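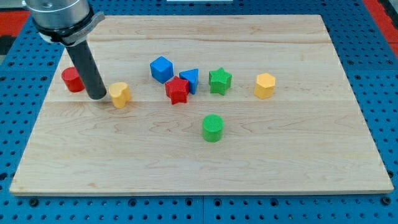 Pale wood board on a blue pegboard tabletop

Filed under: Work & Pay > Final paychecks > Deductions

Can my old employer take training costs out of my last check?

Posted by Wim Van Wijk

I worked for a company called Hulero for a little under a year and quit in August. I gave two weeks' notice and worked all of it. When I started they sent me to a certification course that cost $2,000, and I signed a page saying I would pay back part of it if I left before 12 months. I have a copy. It says the amount goes down each month I stay, but it doesn't say anything about how it gets paid back.

My last pay period was 76 hours. The check should have been $1,057 before taxes. They took out $624 and labeled it "training recovery" on the stub. There was no letter or call before that. I asked payroll and was told it's standard and that I agreed to it.

I'm not arguing that I owe them nothing. I want to know if they can just take it out of the check like that, and if I have to do anything by a certain date. I haven't cashed the check yet. There is no union.

Plasent
If you signed it, you owe it. Same thing happened to my brother with a truck license and he had to pay. Next time read before you sign.

Pavliuk
There are two separate things in your post. One is whether you owe the money. The other is whether they can collect it from your wages without asking you first. Signing a repayment agreement may settle the first one. It doesn't always settle the second.

A lot of states require written permission for a deduction like this, and some want the permission to be for that specific deduction. A general line in a handbook may not be enough. A few states limit what can come out of a final check even with permission, and some restrict training repayment agreements altogether. You didn't say what state you're in, so look up your state labor department and search for "wage deductions" and "final pay."

Then there is minimum wage. Take $624 from $1,057 and you have $433. Divide that by 76 hours and it comes to less than $5.70 an hour. The federal minimum is $7.25, and your state's may be higher. Whether training costs can cut into the minimum depends on what the training was for and who required it. If the company made you take the course to do your job, bring that up first. If it was a general license you can use anywhere, they have a better argument.

What I would do:

Write to payroll and ask for a copy of whatever they say authorized the deduction, plus the math behind the $624. Email is fine. Keep it short.

Put the pay stub, the agreement and your hours in one folder.

If they don't answer, file a wage claim with the state. In most places it's free and you don't need a lawyer. There are deadlines and they vary, so check yours now.

On cashing it, look at the check and anything that came with it for words like "payment in full" or a release. If you find any, talk to legal aid or the labor department before you deposit it.

Plerkero
I did payroll for a small shop. Check the month count too. We had people charged for the wrong number of months because the system used the course date and the agreement used the hire date. Ask them which one they used.

Related posts
Last check is late and the office won't call back
Do I get paid for unused vacation if I quit?
Employer charged me for a lost key card
Asked to sign a release to get my final pay
Can they change my hourly rate after I give notice?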